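From: Ewan Partington
To: cudach-users
Date: 2/7/19
Subject: Re: [cudach-users] Nested records dropped on import

Clotilde Chauvin wrote:

> We moved the Geramthorpe parish catalog from Poulain to Cudach last month.
> The export file has 300 top-level records and the importer accepts all of
> them. Some of the child records are missing afterward. The log gives no
> error, only "82 skipped (parent unresolved)".
>
> The missing ones are all at the third level: a folder inside a box inside
> a series. Second-level records come through fine. I have tried with the
> strict option on and off. Same result both times.
>
> Is there a depth limit in the importer, or is our file bad?

Clotilde,

There is no depth limit. Your file is valid, but the order of the records is wrong for the way the importer reads it.

Cudach makes one pass over the file. When it reaches a record with a parent field, it looks up the parent in the table of IDs it has already written. If the parent is not there yet, the record goes on the retry list. The retry list is run once, at the end, in file order. A record whose parent is also on the retry list, but further down, fails the second time and is skipped. Poulain exports by date of last edit, so any folder edited before its box can end up in that position.

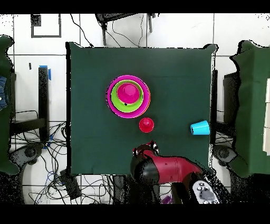 Ewan Partington
Importer maintainer, Cudach

The same applies to anything stored one inside another, whatever the top level is called. Two levels always survive, because the outermost record has no parent to wait for. At three levels it depends on the order.

There are two ways to fix it.

The first is to sort the export before import. Add a depth column (0 for series, 1 for box, 2 for folder), sort on that, then on ID. The depth column can stay in the file. The importer ignores fields it doesn't know.

The second is to set retry_passes in the import profile. The default is 1. Set it to 3 and your file should load as it stands. This is slower on large files, and it hides records whose parent really is missing until the last pass, so check the log when it finishes.

I would sort. Pledmont had the same problem in January and went with the extra passes, then had to do it again when they added a level for single items.

Please don't import on top of the existing data. Skipped records leave no stub behind, but the accepted ones will be matched by ID and their edit dates overwritten. Drop the collection and start clean.

If the skipped count is still above zero after sorting, send me the log and the first 7 skipped IDs off-list.

Ewan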